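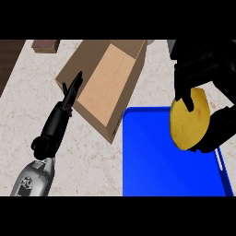 Notes from a visit to the Trevberg quarry and slab works

The Trevberg works open to visitors in September, when the quarry is still dry enough to drive into and the saw shed is running on one shift. I went with a group of 14, mostly kitchen fitters and a few people who restore floors. The visit started at the quarry rim, moved down to the sawing and polishing lines, and ended in the slab store. It took most of the day.

The stone is a cream limestone that takes a polish and is sold as marble, like a great deal of what the trade calls marble. Relu Radu, the quarry manager, raised the point himself before anyone could ask. Geologically it has not been recrystallized. Commercially it goes into the same catalogs, is cut with the same tools and is attacked by the same lemon juice.

Quarry

The working face is cut in benches. Each block is freed with a diamond wire, a steel cable carrying sintered beads, which is threaded through two drilled holes that meet inside the rock. The drive unit sits on rails and backs away as the loop shortens. Water is fed to the cut throughout. Radu said the drilling is the slow part, as the holes have to meet, and a miss means starting one of them again.

Once the back cut is finished the slice is tipped onto a bed of rubble. A flat steel cushion is slid into the cut and filled with water until the stone leans out past its balance point. We watched one go over from the opposite side of the pit. The sound arrives a little later than the dust.

Blocks are then squared and graded. The grade depends mainly on veining and on open fissures. Iron-bearing fluids moved through small fractures in the bed long ago and left the brown and rust lines that buyers either want or refuse. Fine branching veins are generally sound. A straight vein with a dark center is treated with suspicion, and the block is struck with a hammer along its length. A dull note sends it to the crusher pile or to the small-tile line.

Every block has its bedding direction painted on one end. Cut across the bed, the stone shows long parallel streaks. Cut with the bed, it shows a wandering, crackled figure with no clear direction. The second is harder to match at a joint, though it hides a poor joint better.

Sawing and resin

The gang saw at the works holds 32 blades, all moving together on one frame, and takes a block down to slabs overnight. A newer multiwire machine stands next to it and does the same job in a few hours. The older saw has been kept for the harder beds. Both were running, and conversation in the shed was not possible without leaning in.

Slabs come off wet and go into a drying oven before resin. This stage got the most questions. Almost every slab of veined stone on the market has been filled. At Trevberg a fiberglass mesh is bonded to the back, the slab is turned, and a thin epoxy is spread over the face and drawn into the fissures under vacuum. After curing, the polishing heads remove everything above the surface, leaving resin only in the cracks. The works uses an epoxy tinted slightly warm so that filled veins do not read gray.

Two consequences for fitters were explained. Edges cut on site expose stone that the face resin never reached, so they need their own filling before polishing. Dark pans straight off a burner can also yellow the resin along a vein while the stone around it is unharmed. Radu had an offcut with this fault and passed it around.

Polishing

The line uses a train of heads with progressively finer abrasives. Most of the visible change happens late. Up to the middle of the line the surface is flat and chalky, and the veins can hardly be seen unless wet. The last heads close the surface with a fine compound, and the color comes up over a distance of a few steps. Honed slabs leave the line early through a side gate.

Gloss is checked with a meter at 6 points on each slab. Readings on the veins are usually lower than on the ground color, and the acceptance limit allows for this.

Slab store

Finished slabs stand on A-frames in sequence, so that neighboring slabs from one block can be opened like a book and matched. The block number and slab number are written on the edge in wax crayon. The two main commercial selections are Collet, the paler stone from the upper benches, and Gredier, from lower down, with more rust in it. Dresance, a third selection, came from a bench that is now closed, and the remaining 20 slabs are being held for repairs to existing work.

Visitors should wear boots with a proper sole. The floor of the saw shed is covered in a fine slurry that is much slicker than it looks, and it sets hard on fabric. Ear protection is provided. The access road is single track below the weighbridge - loaded trucks have priority, and the passing places are on the uphill side only. Offcuts can be bought at the office by weight, cash or card, until 4 p.m.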